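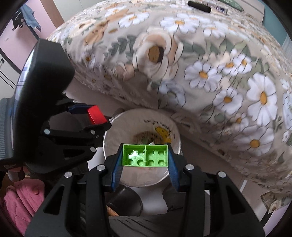 Somebody at Mallunton wished to know whether the green ones were to be kept apart from the red ones, and whether the bin was to be considered a permanent location or merely a temporary one. The inquiry was added at the foot of the notice in pencil, without a signature, and so the Office of Deposits was obliged to treat it as formal.

The notice itself had been brief. It stated that all building blocks held by the Bastomen Nursery Trust were to be entered in the register, placed in a suitable receptacle, and retained until claimed. It was dated 5/15/19 and bore the stamp of the Katton district. It made no mention of color.

The Office replied in June. Blocks were to be kept together regardless of color, the reply said, and a bin was a permanent location if it had a rim. The deputy registrar read this twice and went to look at the bin. It had a rim. There was a yellow bird on the inner wall, and some writing near the bird, and the deputy registrar spent part of the afternoon considering whether the writing constituted a prior claim.

The register at that time stood at 2914 entries. Most concerned umbrellas. The blocks were the first deposit to have come from children, and the column headed "Purpose of Article" had given difficulty from the beginning. The senior clerk had proposed "construction." The deputy registrar had crossed this out and written "general."

A second penciled inquiry appeared under the first. It asked for how long.

Under the Shim Rules an unclaimed article was held for up to 15 years, after which it passed to the district and might be sold, lent or put to use. The deputy registrar copied out the relevant paragraph in full and pinned it beside the notice. By the following morning a line had been drawn, very lightly, beneath the words "put to use."

The Office did not employ anyone below the age of majority. The building was locked at six and the keys were signed for. These facts were set down in a memorandum of 2 pages, which was sent to Katton and returned with the remark that it contained no question.

The deputy registrar stayed late that evening to write one. The lamp in the deposit room was on. The register lay open at entry 66, an umbrella, and upon the page stood a low wall of blocks, green and red together as the reply had directed, with a gap left in the middle of the width of a door.

The deputy registrar sat down, drew the bin closer, and looked through it for a piece that would do as a lintel.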